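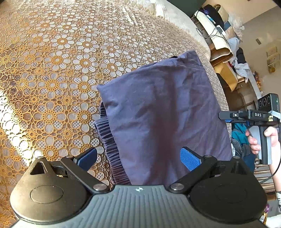
*Figura 39 – As duas pinças, a mais próxima aberta, com a peça dobrada entre as pontas.*

## 4.3 Demonstrar a dobra de roupa com as pinças de mão

Nesta parte do guia vai ensinar o Peningate a arrumar roupa já dobrada, e a boa notícia é que não precisa de escrever uma linha de programa: basta pegar nas pinças e fazer o gesto como o faria em casa, com a calma de um domingo à tarde. Se ainda não emparelhou as pinças com a base Gallau, volte à secção 4.1 e faça-o primeiro.

1. Pouse a peça numa superfície larga – uma cama ou um sofá servem muito bem, mesmo com colcha estampada.
2. Segure uma pinça em cada mão, pelo punho, e deixe o cabo cair à vontade para o lado de fora.
3. Abra as pontas por completo e espere pelo sinal sonoro.
4. Aproxime-se devagar, com uma ponta de cada lado da peça, e só então feche.
5. Levante, leve a peça ao monte, pouse-a e volte a abrir as pontas.
6. Recue as mãos até à posição inicial e prima **Guardar**.

Repita tudo até ter 80 demonstrações guardadas. Parece muito, bem sabemos, mas ao fim das primeiras a mão já vai sozinha, e pode perfeitamente dividir o trabalho por vários dias.

> **Nota:** varie a posição e a orientação da peça de uma vez para a outra. Calças com cós elástico pedem uma atenção especial: feche as pontas sobre a parte lisa, longe do franzido.

> **Atenção:** não tape as lentes com os dedos nem com a manga, e mantenha o cabo afastado das articulações. Se o cabo ficar preso, abra as pontas antes de o soltar.

Quando se enganar, não faz mal nenhum – prima **Descartar** e recomece no passo 3. Para rever as gravações no programa Dakis, consulte a página 81.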